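FOR IMMEDIATE RELEASE
November 4, 2021

Granside Tells Buyers to Hold Off on Chore Robots

Testing group says two-arm machines aren't ready to clear tables at home or in the break room

BRARNTON - Granside, which tests equipment for small shops, diners and property managers, said today that it will not recommend any two-arm tabletop robot for cleanup work in the coming year. The group has spent the season looking at whether such machines can take over the small, dull jobs that fill the end of a shift: picking up cups, standing cans upright, moving things from one side of a table to the other.

The short version is that they can do some of it, some of the time, with a person nearby. Granside does not think that is worth paying for yet.

"We get sales decks every week that show a spotless kitchen and a robot with a dish towel over its arm," said Vivek Kushwaha, who runs the home and shop program at Granside. "Then we set out a few cups and a soda can and the talk gets a lot more modest. I would like to see one of these companies put the modest version in the brochure."

The work was done at Granside's Brarnton site on a plain white table with everyday items. Two arms faced each other across it, each with a pair of ribbed, tapered fingers and a small camera close to the grip. That camera matters more than most buyers expect. It is where a good share of the machine's idea of the table comes from, and at the start of a job it may have very little to go on.

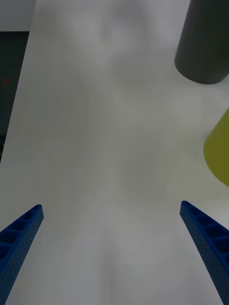 Can a machine like this clear a table in an ordinary home today?

Not in a way that would save anyone work. It may handle a cup it has handled before, on a table like the one it learned on, in the same light. Swap the cup, move the table or leave a sweater on it and you are back to watching over the machine, and watching over it takes longer than picking up the cup.

Granside asked each supplier the same set of questions before any arm was switched on. How long does setup take? Who does it? What happens when the machine drops something, and who finds out? What does it do with a cup that still has something in it? Several of the answers were honest ones. Several were about a future software update, expected in December.

The group also objects to the way results get reported in this trade. A supplier may say that its machine completed 30 tasks in a row without saying that a person put everything back in its starting spot between runs. Resetting the table is the chore. A diner that has to pay someone to lay out the cups so the robot can pick them up has bought itself a second job and a large bill for electricity.

Granside will not accept a success rate from any supplier unless it comes with:

The number of tries, including the ones thrown out
Who set the table and who reset it
How often a person stepped in, and for how long
Whether the items had been used in training
Video of the whole run at normal speed

Video at normal speed is the one that draws the most complaints. Much of the footage that reaches buyers has been sped up, sometimes with a small label in the corner and sometimes with none. A job that looks brisk at five times normal speed can be painful to stand next to.

Floor space is another sore point. Arms need power, cables and room to swing, and the spec sheets tend to list the footprint of the base and leave it there. In a restaurant kitchen or a small apartment, cable runs alone can rule a machine out. Granside now measures the full area that people have to stay clear of, and it will publish that figure next to the supplier's own in the coming report.

Then there are the objects themselves. Paper cups are light and tip over if a finger brushes the rim. They also dent, and a dented cup sits differently in the grip from a fresh one. A soda can has stiff sides and a slick finish, and an open can may be full, half full or empty. A person knows which from the first touch and doesn't think about it. The machines Granside looked at had to be told, or had to treat every can the same way. 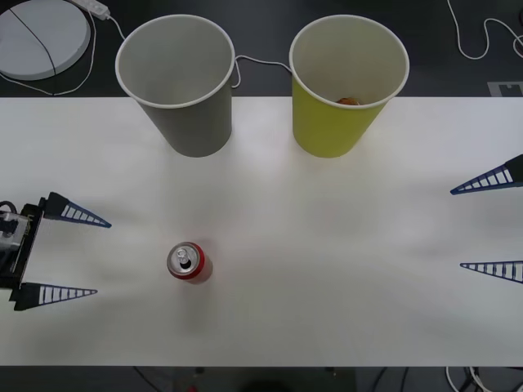

Olvera wrote to Granside after reading a draft of these findings to say that the bar is being set too high. Nobody expects a dishwasher to load itself, the letter said, and people were glad to buy those anyway. In Olvera's view a pair of arms that can do one dull job in one fixed spot would find plenty of buyers, and a testing group does harm when it asks every machine to be a butler.

Granside accepts part of that. A fixed job in a fixed spot is the best case for these arms, and the group would look kindly on a supplier that sold one on those terms. But a dishwasher does its one job with the door shut and no one standing by. None of the suppliers in this round was willing to put in writing that its arms could be left alone for a full shift.

Price didn't help. Kushwaha said he had tried to work out what a small shop would save and gave up when he got to the service contract.

"I'm not against the things," he said. "Some of the grips are really nice work. The soft fingers go around a cup better than the old metal ones ever did. I just can't tell a shop owner to give up floor space and a month's pay for it - not this year."

The full report will be mailed to subscribers in December under the title Grindby Notes, after the Grindby Street building where the program started. It runs to 100 pages, with the supplier letters printed in full at the back, including the ones that disagree with Granside. Printed copies are limited to 200. Suppliers who want to be part of the next round should send a complete, uncut run with their request. Requests that come with a highlight reel will be returned.

About Granside

Granside is an independent testing group based in Brarnton. It takes no payment from suppliers and buys or rents the equipment it reviews. Its past reports have covered floor scrubbers, laundry folding machines and self-checkout stands.

Press contact: Vivek Kushwaha, Home and Shop Program, Granside, Brarnton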